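Grabowska v. Serthorpe Media

Grabowska v. Serthorpe Media was a civil action for libel and misuse of private information brought by the television presenter Tondia Grabowska against the publisher of the celebrity weekly Hasar. The case arose from a series of articles that claimed Grabowska had secretly supplied stories about her fellow cast members to the press. It was heard over four days in October and ended in a ruling largely in her favor. It is mostly remembered for the argument over unnamed sources and for the large number of private messages read aloud in court.

Background

Grabowska became known as a co-host of a weekday cooking and lifestyle program, where she stayed for 60 episodes. She left by agreement with the producers after a contract dispute that was not made public at the time. Hasar had covered the program closely since its launch and ran regular items about life behind the set, many of them credited to "an insider."

The first of the disputed articles appeared under the headline "The Mole in the Kitchen." It said that a member of the cast had been passing details of colleagues' marriages, health and pay to reporters in return for kinder coverage. It did not name Grabowska, but it mentioned a recent house move and a canceled book deal, both of which had been reported about her elsewhere. A second article, published 2 weeks later, named her outright and printed parts of messages said to have come from her phone.
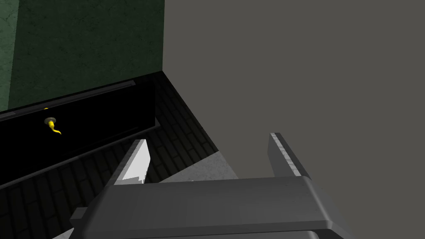

Anil Kotian wrote in reply to an early version of this account that the second article should not be treated as a simple follow-up to the first, as it was prepared by a different desk and had been held back once already on legal advice. The trial record supports him on the second point. The editor accepted in evidence that the piece had been pulled from an earlier issue, though she said this was for reasons of space.

Pre-trial hearings

The claim was filed on two grounds. The first was that both articles were defamatory and untrue. The second was that the messages were private and that there was no public interest in printing them. Serthorpe Media pleaded truth as its main defense to the libel claim and said that the messages had been given to it freely by a person who had received them.

At a preliminary hearing the judge was asked to decide what the articles meant to an ordinary reader. He found that the first, taken with what was already known about Grabowska, would have led a good number of readers to identify her. He also found that both articles meant she had acted for personal gain. The publisher had argued for a milder meaning, namely that there were grounds to look into her conduct.

A further dispute concerned disclosure. Grabowska's side asked for the name of the source, and the request was refused. The publisher was ordered to hand over its internal notes with the name removed. These ran to 70 pages and became the main exhibit at trial.

Trial

Grabowska gave evidence on the first day and part of the second. She agreed that she had spoken to reporters during her time on the program but said she had talked only about herself and usually with the knowledge of the press office. Under questioning she accepted that one message, in which she called a co-host's divorce "the worst kept secret in the building," was hers. She said it had been sent to a friend and was never meant for print.

The publisher called its editor and one former reporter. The reporter told the court that he had never dealt with Grabowska directly and had taken the source's word for where the stories came from. He also said that he had asked for his name to be taken off the second article – a request that was turned down.

Several former cast members gave written statements. Two said they had long suspected Grabowska, but neither could point to a particular story. The judge gave these statements little weight.
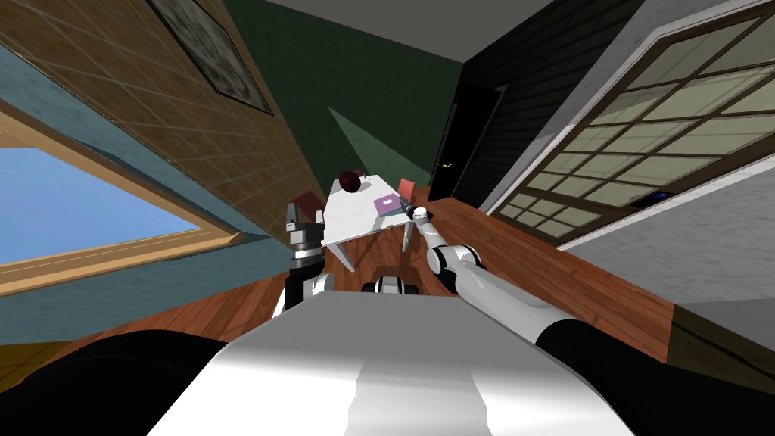 Robot with two arms beside a table and a purple book, computer rendering.

Ruling

Judgment was handed down on 2022-01-15. The judge found that the defense of truth had failed, as the publisher had not shown that any story about a colleague came from Grabowska. He described the internal notes as "thin" and said that the editor had relied on a single source with an obvious grievance.

On the privacy claim the result was mixed. The judge held that most of the messages should not have been printed, but that two of them dealt with Grabowska's work and could fairly be reported. Damages were reduced slightly on that account. The publisher was also ordered to print a summary of the ruling and to pay most of her costs. An application to appeal was refused.

Aftermath

Hasar changed its rules on unnamed sources after the case and now requires a second source for any claim of misconduct. The editor left the magazine the following spring. Grabowska returned to television as a guest on a travel series and has declined to discuss the case in interviews.

The identity of the source has not been made public.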